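Turnon, and the drawer that wouldn't shut

Everyone I know has got a drawer. Cables, takeaway menus, a key to something. Mine became a cupboard, then a spare room, and by June I couldn't open the door without leaning on it.

So I rang Sveva Caputo. She runs Turnon, a decluttering service, mostly evenings, mostly over the phone. No colour-coded boxes. She asks what the thing is for and then goes quiet till you answer.

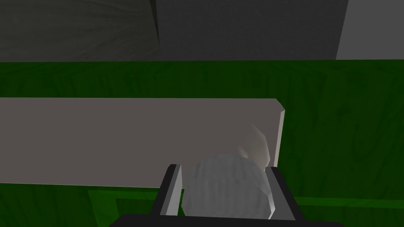
Dark green woodgrain against plain grey walls.

I lasted 2 minutes on the first call. The kettle was my undoing - a Tullero, dead for years, my mum's. Why keep it? Becuase it was hers. Fine, said Sveva, keep it, but then it goes where you can see it. It didn't. It went.

Her rule is simple enough. One shelf a night, stop at 68 minutes even if you're flying. Odd number, she got it from the length of a tape she used to play while tidying. Charges 800 for the full course, which made me gulp. Paid in instalments.
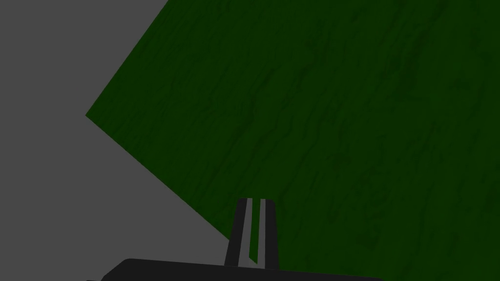
Guido Rizzi thinks the whole thing is bullying with good manners. People are allowed to be sentimental, he told me, and a full house isn't always an unhappy one. He kept every coat his father owned and wears them in rotation.

He has a point. I threw out some letters in week 3 and I've thought about them most days since. Sveva says wait a month before anything with handwriting on it. She said it after, mind.

Still. The room. 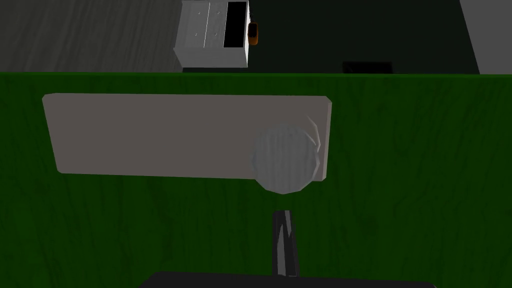
I slept in it last week, just to see. Bed, lamp, the old Zanetti radio which made the cut. Woke at six and lay there feeling slightly guilty, like I'd got into someone elses hotel.

What's changed is the shopping, more than the stuff. I used to order from Kovent at midnight - storage baskets, mainly, to put the other things in. Baskets for baskets. Havent opened the app in weeks.

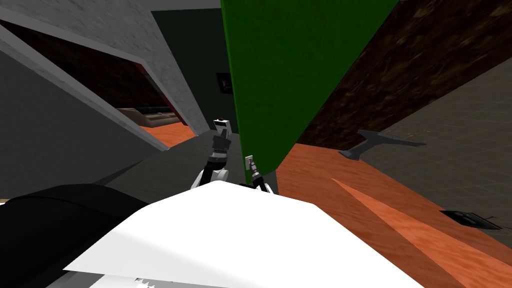 The drawer in the kitchen is another matter. Sveva wants it done by our next call. I've taken out the menus and put back the menus. There's a key in there I'm fairly sure is for a bike lock, and the bike went years ago, and I'm keeping it.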